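[gullell-users] Re: grasp scoring on scanned objects, and the collision mesh question
Date: 21 May 2024
List: gullell-users
In reply to: [gullell-users] grasp scoring on scanned objects

> We switched our planner over to Gullell last month and the pick
> success in simulation looks great on boxes and cans and terrible on
> anything from the scanned set. The planner returns a grasp, the
> trajectory is fine, the fingers close, and then the object either
> creeps out sideways or starts to buzz in the hand. Same friction
> values for everything. I've raised the number of candidates from
> 600 to 800 and it made no difference at all except for the wait.
>
> Two questions. Is anybody scoring grasps against the visual mesh
> instead of the collision hulls? And is there a sane way to see
> WHICH term of the score is picking these bad ones? The log only
> gives me the total.

Yes to the first one, sort of, and a very big yes to the second! I've been living in this corner of the code since October and I'm so glad someone else has run into it, so forgive the length.

First the buzzing. That is nearly always the contact solver and not your planner. When the scanned objects get imported, the converter breaks them into convex hulls, and the default is 8 hulls per object no matter how the thing is shaped. On a can that's plenty. On a long tapered thing you get hulls that meet at shallow angles, and a finger pad that straddles the line between two of them gets two contact normals that disagree. Each step the solver pushes one way, then the other. You see it as a buzz, and if the controller is in plain position mode it will happily fight it forever.

What you can try in five minutes, without touching the planner: open the object's config, set contact_merge to true, and put the finger joints in force mode for the close phase. In our setup the close phase hands over from position to force once either finger reports contact for three steps in a row. We had it at one step for a long time and it would trip on a graze.

The sideways creep is more fun. It's the scorer. Gullell samples a point on the surface, takes the normal there, shoots a ray through to the other side and calls it a pair if the two normals are close enough to opposite. Lovely and cheap. But the sample comes from the visual mesh and the depth check comes from the hulls, and on scanned objects those two surfaces can be a few millimeters apart. So the pair it scores is a pair that doesn't exist as far as the physics is concerned. The fingers land on the hull, the hull is slanted there, and off it goes.

I started with the seashells in our set for exactly this reason. They're slim, they taper at both ends, and the visual mesh has all sorts of small features that the hulls smooth right over. The olive-type one has become my favorite test object, and I run it before every merge now, held upright with most of its length standing clear of the fingers.

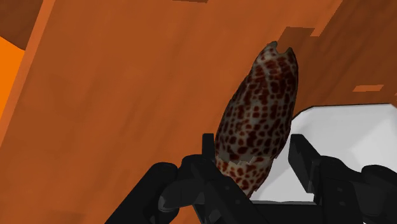
Does the candidate count matter at all, then? It matters up to the point where the sampler has covered the surface, and after that more candidates only give the scorer more chances to find a pair it likes for the wrong reason.

So I'd go back down to 600 if I were you, or lower. We run our nightly set at that and I haven't missed the extra ones. If the score surface is wrong, denser sampling finds the wrong peak more reliably. I spent a good week learning this with a much bigger number than yours.

Now, seeing the terms. There's a flag for it and it isn't in the docs, my fault as much as anyone's. Set

 score.verbose_terms = 1

in the planner section (not the scorer section, that one is silently ignored) and you'll get one line per surviving candidate with five columns: antipodal, reach, clearance, com_offset, and stability. The total is a weighted sum. Antipodal has by far the biggest weight by default, which made sense when everything in the test set was a box.

For the long objects, look at com_offset. It's meant to punish grasps that are far from the center of mass, but it measures from the center of the bounding box. For a fat-bottomed object standing on end these are very different places. I have a patch that computes it from the hull volumes at import time and caches it. It adds a little to the import and nothing to the planning. After the patch, the planner started preferring lower grasps on some objects and higher ones on others, and it took me an afternoon to convince myself that it was right both times. A low grasp can be fine if the wrist isn't going to rotate much on the way. If your task has a reorient step in the middle, you want the stability column to count for more, and I'd double that weight before touching anything else.

About scoring against the visual mesh: you can, there's a surface = visual option, but I'd go the other way and set surface = collision for both the sampling and the depth check. You lose detail, sure. You gain a planner and a physics engine that are talking about the same object — and that alone took care of most of our creepers. The ones left over were objects where the hulls are simply bad, and for those I raise the hull limit by hand in the object config.

A warning if you do that. The Elum bridge caches the hulls by object name, with no check on whether the source changed. I raised the limit, reran, saw identical numbers and was very confused for most of a morning. Delete the cache folder. There's an open ticket and I'm working on a fix that hashes the mesh and the import settings together.

How I check a change now, in case it helps. I have a script (it lives in tools/regrasp in my branch) that loads a single object, plans, executes the close and the lift, and then holds for 302 steps while logging the pose of the object in the gripper frame. Why 302? The first two are thrown out while the contact buffers fill, and I never got around to hiding that from the user. At the end it writes the drift in translation and rotation as one row. Run it before and after a change and diff the two files. It's crude and I love it. It caught a sign error in the wrist offset that every one of our unit tests had walked straight past.

If you want pictures out of it, pass --render close. The view comes from the wrist and it renders at low resolution so the nightly run doesn't crawl. Edges can get chunky back there and the textures go soft, so please don't use those renders to judge your mesh quality. Use them to see where the pads ended up relative to the object. For mesh quality, open the file in a viewer, and turn on the hull overlay while you're at it.

One more thing on the controller side. If you go to force mode for the close, check what your lift does. Ours was built on the Kwan trajectory package, which re-sends the full joint target at every waypoint, fingers included. So the fingers were in force mode for the close, and then the first waypoint of the lift snapped them back into position mode at whatever width had been planned. With a box you'd never notice. With a narrow object the planned width and the real width differ just enough that the grip goes slack for a moment. The fix is to mask the finger joints out of the lift trajectory:

 lift.joint_mask = arm_only

I'd put money on that being part of your trouble too, if your objects survive the close and go wrong in the first bit of the lift. Your message says they creep after the fingers close but it doesn't say when, so could you look?

On the order of doing things, I would go: joint mask first, then the collision surface setting, then contact_merge, and only then start playing with weights. I did it in the opposite order and ended up with a beautiful set of weights tuned around two bugs. Had to throw all of them away.

What I still don't have a good answer for is friction. Using the same value for everything, like you, feels wrong for a scanned set with such a mix of stuff in it, but every per-object scheme I've tried turns into me making numbers up. The folks using Sturard have a randomized range per episode, which gets them out of picking a value, and their planner is trained so it can make use of that. Ours is sampling-based and wants one number. Right now I plan with a low value and simulate with a higher one, and that gives some margin. If anyone on the list has done better I'd love to hear it, even half-baked ideas!

Could you send me the five columns for one bad grasp, plus the object config? A single object is enough. If it's one of the scanned ones that comes with the default set I can run it here against my branch and we can compare rows.

I'll send the com_offset patch as its own thread so it can be reviewed properly. It touches the importer, so anybody with cached hulls will need to clear them after pulling.

> Also, is the planner supposed to be deterministic with a fixed seed?
> I get the same grasp most of the time but not always.

Supposed to be, yes. It isn't if you run with more than one worker, as ties get broken by whichever worker reports first. Set workers = 1 when you're debugging. I have half a fix for this where candidates are sorted by their sample index before the tie-break, and it works, but it holds everything up until the slowest worker is done and I'm not happy with that yet.

--
gullell-users mailing list
To unsubscribe or change your digest settings, see the list info page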